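The turtles are back at Cerside, and this time the whole town gets to help them out!

Lifeguards at the north end of the beach spotted a green turtle coming ashore just before dawn, and she took her time picking a spot before digging in above the high tide line. It's the second nest of the season, and the first in that stretch of sand since the old boat ramp was taken out.

Town staff have roped off a patch around the nest and put up signs at the Thepsuriya Street steps. Swimmers and surfers can still get to the water on either side, and the patrol flags have moved 700 yards south until the eggs hatch. The parking lot stays open (the showers too, for anyone who was worried).

Nipon Kaewmanee was out for a paddle when she came in. He sat on his board beyond the break for 30 minutes so he wouldn't spook her.

"I've surfed here since I was a kid and I'd never seen one come up," he said. "She was huge. I just floated there grinning like an idiot."

Beachfront lights between the steps and the surf club will go off at 9 p.m. through the hatching period - bright lights can send hatchlings the wrong way, toward the road instead of the ocean. Homes along the front are being asked to close their blinds at the same time. Dogs need to be on a leash anywhere north of the flags.

If all goes well, the hatchlings should head for the water in a couple of months, most likely after dark. The surf club plans to let small groups watch from behind the rope, 15 people at a time, with no flash and no phones held up. Names go on the sheet inside the club door, and there's already a pretty long list!

Anyone who sees fresh tracks in the sand should stay well back, leave them as they are and tell the lifeguards, who are on duty from 7 a.m.
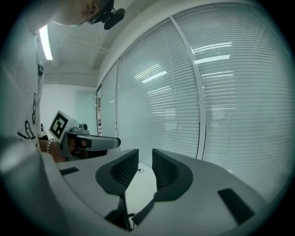 Rungnapa Paisan wrote in to ask whether the lights by the steps could go off an hour earlier, as it's already dark by eight and the road end is where the glare is worst.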